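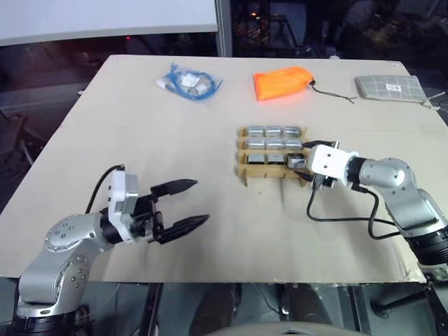

Dudus introduces cardboard divider racks for small metal parts

25 September 2019

Dudus, a maker of packing material for workshops and small manufacturers, today announces Nilivness, a new line of low cardboard racks for storing and shipping small metal parts. The racks are made from interlocking strips of cardboard, which form rows of open compartments. Each part stands in its own place and does not touch the part next to it.

Many small firms still send finished metal parts in bags or in one open box. The parts rub against each other on the way, and the customer receives them with scratches. Foam trays solve this problem, but they are expensive for short orders and difficult to recycle. With Nilivness, Dudus wants to offer a simple answer to the companies which pack by hand or in small series.

The basic rack has three rows with three compartments each. The strips arrive flat and are pushed together at the slots, without glue or tape. The walls are kept low, so that the top of the part stays easy to reach when it is put in or taken out. For customers with other part sizes, the line includes 11 standard patterns, and the distance between the strips can be changed on request.

The racks were tested since March together with Culler, a workshop that finishes small metal housings. In this time Culler packed 4,000 parts in the new racks. Before, the workshop wrapped every housing in paper - a slow job, and the paper was thrown away by the customer after opening. Culler now uses the racks also between its own work steps, and a missing part is noticed at once when a compartment stays open.

Dudus recommends to fill the rack from the back row to the front row, on a flat and clean surface. A sheet of cardboard under the rack protects the table and the lower edges of the parts. For shipping, a second sheet is placed on top before the box is closed. Racks that are still in good shape can be taken apart, stored flat and used again.

Nilivness racks are sold in packs of 30 and can be ordered directly from Dudus or from its distributor Konstantinidis, who keeps all standard patterns in stock. A sample set with one rack of each standard pattern is also available. Customers who need a special size are asked to send the length, width and height of the part with their order.

Press contact: Dudus, Press Office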